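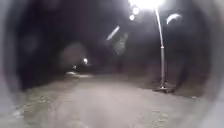 Week 2 handout: driving the robot by remote so it can learn the path

Okay, so this week we get outside and you'll each have a turn on the sticks. I'll be walking with you, and so will Umut Kurtuluş, who has the stop button and isn't shy about using it!

When you teach by remote control, the robot saves two things together – what its camera saw and what your thumbs were doing. Later we train on those pairs. If you wobble, it learns to wobble (ask me how I know). So go slowly, pick a line and hold it.

At night you'll be driving off the video feed, and I want you to look at it the way the robot has to. A lamp near the top of the picture can blow out to plain white, and the trees behind it go almost black. You still get the pale strip of the path, so steer by that and by its edges.
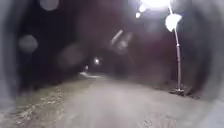 Feltside Mobile Robots Club – Learning from Demonstration

Same park, same path, and have a look at the round, see-through spots floating over the dark parts. A person ignores those without thinking. A robot trained on only a few runs might not, so I'd like around 200 short runs from the whole group before November, with plenty of variety in them.

Keep each run under 18 seconds. Start a little off centre now and then and bring it back to the middle, so we have some recoveries in the set. If you mess one up, mark it as bad in Tunder and carry on – please don't delete it.

Run sheets are in the Gidey folder. Bring gloves, and charge your controller before you come.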